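Wavamthorpe Robotics Club
Minutes of the June general meeting

The meeting opened at 6:30 p.m. in the ground floor workroom. 18 members signed in, which meets the quorum of 12. The minutes of the May meeting were approved with one correction: the battery order was for two packs, and the minutes had said three.

1. Equipment
The second pair of hand-held grippers has been put together and checked against the first pair. The left one closes a little short of full travel, and the build group will shim it before the next session. Two of the marker cubes have scuffed faces. New faces will be printed on matte stock, as the glossy ones gave trouble under the ceiling lights.
Members are asked to coil cables before putting the packs on the shelf. One connector was bent last month.

2. Budget
The club has spent $40 of the small parts money since the last meeting, all of it on webbing, buckles and screws. The school's share of the entry fee for the Bitley Open has been paid. A request to Clallum Tool Supply for a discount on fasteners has not been answered yet. It will be sent again on Monday.

3. Bitley Open
The rules for the household task round came out last week. Each team picks one task from the list and hands in recorded demonstrations with its entry. The club discussed three tasks: folding a towel, setting out cups, and opening a soft bag and placing it over a chair. The bag task was chosen by a vote of 12 to 6. Those against felt that cloth is hard for a first entry — the towel had the same problem, but it at least lies flat.
The entry must have 28 accepted demonstrations. The data group wants to record 40 to leave room for rejects.

4. Recording sessions
The data group reported on the practice session. Both hands have to start from the same posture, and the wearer should wait for the call before moving. The bag should be opened from both sides before it goes anywhere near the chair back. The round table stays where it is, with the cloth on it, for every take. Nothing on the tabletop is to be moved between takes in the same set.
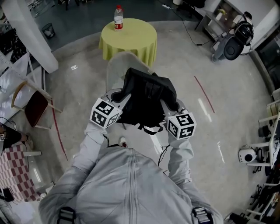 Some members wanted to change the chair halfway through the recordings so that the model sees more than one shape. It was agreed to finish the first set with the gray chair and then decide. The red floor lines stay down until the entry is in.
Clips where a cube leaves view for more than a second will be marked for review, and the data group will go through them together at the end of each session.

5. Training
The Adeleke Lab has offered two evenings on its computers. The software group will take the first one for a short test run on whatever has been accepted by then.

6. Other business
The workroom door code changes at the end of the month. The new one will be given out in person.
A member asked if the club could run a table at the school open house. Moved to next meeting.

The meeting closed at 7:45 p.m.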